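I have been meaning to write something in favor of the long phone call, and since my aunt's birthday call last month ran past 80 minutes, I suppose I'm as qualified as anyone.

When I was growing up in Ornesness, the telephone sat in the hallway on a little shelf, and you stood there with the cord wrapped around your finger and talked until somebody needed the hallway. You heard about the neighbor's knee, the price of plums, a cousin's new job, and then, when you were nearly ready to hang up, the thing the person had really called to say. I don't believe you can get to that last part any faster. My friend Farah Ismail tells me I'm being sentimental, and that a short message does the same work – she sends me plenty of them, and I'm glad of every one.

Still, a message lets you tidy yourself up first. You can type "doing fine!" from the bottom of a very bad week, and the person on the other end has no way of hearing it. On the phone my aunt knows by my hello.

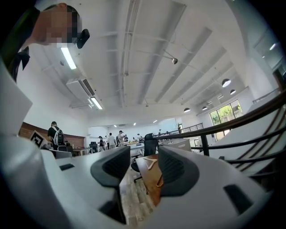
She is also, I should admit, a terrible person to say goodbye to. There are usually 2 false endings, and sometimes a recipe in between. I used to wash dishes through that stretch and only half listen, and I'm sorry about that now, so these days I sit down with a cup of tea and let her go on as long as she likes.

If there is someone you've been meaning to call, I'd say pick an evening in June when it's still light out, put your feet up, and don't plan anything for afterward.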